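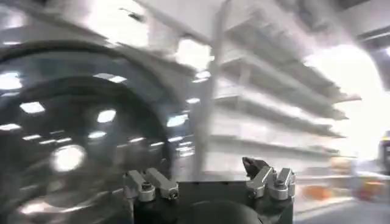
Raili Pesonen asked, after the previous issue of this section, whether the finger links must come off the gripper before the wrist camera is aligned, or whether the alignment can be done with the gripper fully assembled. The links stay on. The camera is aligned against the fingers themselves, and removing them would take away the only fixed reference in its view. The wording of Step 4 has been changed accordingly.

Section 5. Wrist Camera and Gripper: Set-Up and Routine Care

5.1 Scope

This section applies to the Hindico two-finger gripper and its wrist camera as fitted to the Masri arm in the Garkside cell. It covers inspection of the gripper, alignment of the camera, the setting of travel speed for image capture, and weekly care. It does not cover replacement of the gripper motor or any work inside the wrist joint. Such work is to be referred to the Esadgate service desk.

Persons carrying out the work must have completed the cell safety briefing and must hold a key to the cell gate.

5.2 Before starting

CAUTION: The arm can move without warning while the cell is in automatic mode. Turn the mode switch to MANUAL, remove the key, and keep it on your person until the work is complete.

CAUTION: The finger links can close with enough force to injure a hand. Do not reach between the fingers while the gripper has power.

The following are needed:

Hex key set
Torque driver
Lint-free cloths
Lens cleaning fluid
Paint marker
Alignment card, kept in the pocket inside the control cabinet door

5.3 Inspecting the gripper

1. With the arm in manual mode, bring the wrist to the SERVICE position. The gripper should be at chest height, with the fingers pointing away from the operator.

2. Switch off gripper power at the cabinet. Wait until the status light on the cabinet goes out.

3. Examine the metal finger links on both sides. They should mirror each other when the gripper is open. If one side stands farther out than the other, stop here and go to 5.7.

4. Check the bolts in the finger links without removing the links. Each bolt head should be clean and seated flat. Apply the torque driver at the value marked on the gripper data plate. Do not exceed this value; the threads in the body are softer than the bolts.

5. Place a small paint mark across each bolt head and the link beside it. At later inspections, a broken line shows that the bolt has turned.

6. Wipe the gripper body with a dry cloth. Solvents dull the finish and can creep into the seams.

NOTE: Bolts that have been loosened for any reason are to be replaced, and the old bolts discarded.

5.4 Aligning the wrist camera

The camera looks out along the gripper from behind, and its view must include both finger assemblies. The upper part of the gripper body will also appear along the lower edge of the picture. This is normal. Do not tilt the camera upward to remove the body from view, as the positioning software uses it as a reference.

1. Restore gripper power and open the fingers fully.

2. Open the live view on the operator panel. Confirm that a finger assembly is visible on each side and that the gap between them lies near the center line.

3. If the view is off to one side, loosen the camera clamp by a quarter turn and correct it by hand. Tighten the clamp before looking at the panel again. A loose camera will sag under the weight of its own cable.

4. Attach the alignment card to its stand and place the stand in front of the open fingers. The panel will show a green border when the card is recognized.

5. Save the position. Enter your initials and the reason for the adjustment in the log.

NOTE: Once the alignment has been saved, the camera cable is to be clipped along the forearm with slack at the wrist. Turn the wrist slowly through its full range and watch that the cable does not pull tight at either end.

5.5 Setting travel speed for image capture

Because the camera moves with the wrist, its pictures smear when the arm is traveling quickly. The fingers travel with the camera and will remain comparatively sharp, while shelving, posts and anything else standing in the room will streak or show doubled edges. A sharp view of the fingers is therefore no evidence that the picture can be used for locating parts.

1. On the operator panel, open MOTION, then CAPTURE MOVES.

2. Set the travel speed for capture moves to 56 percent. Ordinary transfer moves may remain at 74 percent.

3. Set the dwell time before each capture to 2 seconds.

4. Run one capture cycle in manual mode with the enabling switch held. Review the saved pictures and judge them by the background.

5. If edges in the background are still doubled, lengthen the dwell before reducing the speed further. Vibration in the wrist often outlasts the move itself.

CAUTION: Do not raise the speed of capture moves to recover cycle time without written approval from Sirkka Koskela.

5.6 Reflections and strong light

Glossy dark surfaces return the overhead lights as bright patches, and the part finder may take such a patch for an edge or a hole. Windows and strongly lit walls can also drive part of the picture to plain white.

1. With the arm stopped at each capture position, look for bright patches on the live view.

2. Where a patch falls on the area to be measured, turn the wrist a few degrees and teach the position again.

3. Where part of the picture is washed out, lower the exposure one step at a time. Stop as soon as shelf edges or other fixed lines can be made out.

4. Repeat the check in the afternoon if the cell receives daylight. Settings made at 8 a.m. have been found unsuitable by mid-afternoon, particularly in June.

5.7 Faults

Fingers not symmetrical. Switch off gripper power and check for a bent link. Do not straighten links. Fit a matched pair from stores.

Live view frozen. Reseat the camera connector at the cabinet end first, then at the wrist.

Green border does not appear. Clean the lens and the alignment card, then repeat 5.4 from Step 2.

Pictures blurred with the arm at rest. Check the camera clamp. If the clamp is tight, the lens has shifted and the camera must go to the service desk.

5.8 Weekly care

Clean the lens with fluid applied to the cloth, never to the lens. Inspect the paint marks on the finger bolts. Run one capture cycle and compare the pictures with the reference set stored on the panel. Record the result, including when no change is found.

Corrections to this section should be sent to Aarne Nieminen, with the step number given — general remarks on the cell go to the Esadgate service desk.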